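Search this site Go
Enter keywords

The Case Against the Perfect Fold

Karim Rawashdeh

Every December somebody sells us a new way to fold. Last winter it was the Sadis method, a booklet of 202 pages, and I read nearly all of it on a bed that still had laundry on it. I remain unconvinced.
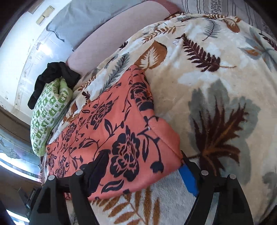
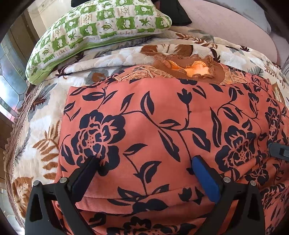

Coral floral cloth on a plush blanket, partly folded over.

The booklet wants a hard, flat surface. Most of us fold on the bed, on top of whatever blanket is there, and a plush one grabs at thin cloth and lets no edge lie straight. You pull one corner and another creeps up. Sadis deals with this in a footnote.

Then there is the promise of time saved. Kurker, who sell a folding board, claim 100 hours a year. Saved from what? I don't spend 100 hours a year folding, and I doubt you do. If I did, I'd buy fewer clothes before I bought a board.

I'll grant that sheets stack better when they're squared off, and a shelf that shuts is a good thing. But a busy print hides creases well enough, and a crease in a drawer harms no one. My mother folded in halves until the thing fit. Her drawers closed. I have yet to see what the other 201 pages add.

Older posts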